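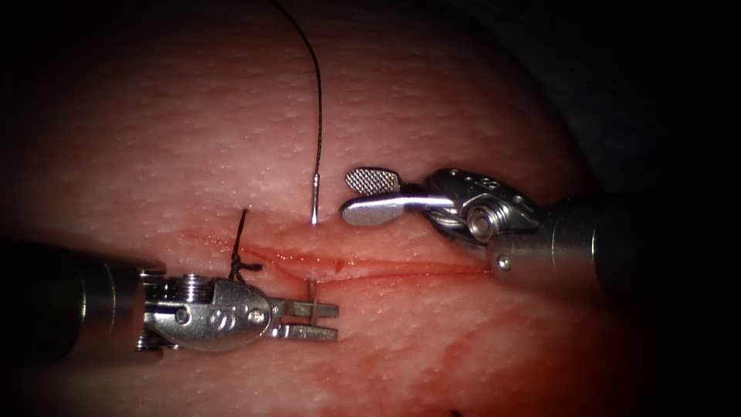 The operation took one morning and the travelling took four days, a patient from Codley told me, and she would like to know why the letter from the hospital spoke only of the morning.

I have heard this complaint in many forms since I moved to the district. Codley has 2,069 residents, a good bakery and a clinic that opens on weekdays. For surgery of almost any kind you go to Utham, 400 kilometres to the east, and you organise the going yourself. Who will feed the dogs? Who will drive, if you are told not to drive after the anaesthetic? In my first country the hospital was at the end of our tram line, so these were questions I had never needed to ask.

The train to Utham leaves very early and arrives too late for the morning admissions. Therefore everybody goes the day before. Some sleep at a cousin's house. Some sleep in the car, although they don't like to say so.
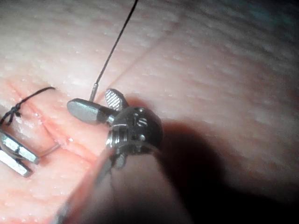 Last updated: August 14, 2024

Many go to the Szilágyi, a guest house two streets behind the hospital. It has 15 rooms, a shared kitchen with labelled shelves, and a garden bench where people wait for the phone to ring. The rate is $148 a night and includes a breakfast that the patient, fasting, must watch the others eat. The owners have learned to put the toast away when they see a hospital wristband.

I stayed there in June with my neighbour, as her driver and carrier of bags. In the evening the kitchen was full of farmers, a schoolteacher, a young couple with a baby. They compared parking fees. They lent each other phone chargers. One man was cooking soup for a wife who could not yet have it, and he asked all of us if it needed salt. It did, a little.
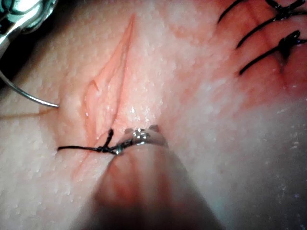
What surprised me most was how much of this life depends on paper. The travel refund needs a form signed at the clinic before you leave and again at the hospital before you come home. If you forget the second signature you have two choices — drive back, or pay. My neighbour kept her form in a plastic sleeve inside her handbag and touched it often, as other people touch a passport.

Last year the district began to use Clerkura, an online booking service which should replace the form. You enter your appointment, and it offers a bed and a seat on the train. It works well for people who have a good connection. West of Codley, where the signal comes and goes with the hills, they ring the clinic and the receptionist types it in for them.
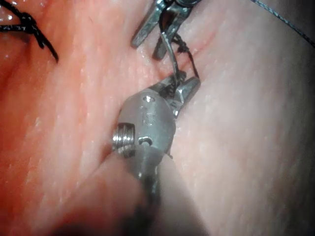
The way home

Going back is slower. You stop more often, and you learn which roadhouses have a chair with arms. My neighbour travelled with a pillow between herself and the seat belt, a trick she got from the schoolteacher, and she slept until the wheat silos.

Her follow-up visit was set for 8.30 on a Monday, in Utham. She rang to ask for a telephone appointment and was told these exist, but must be requested by the doctor, and the doctor can be asked at the follow-up visit. She wrote this down on the back of the envelope. Then she rang the Szilágyi and booked the same room, the one near the kitchen.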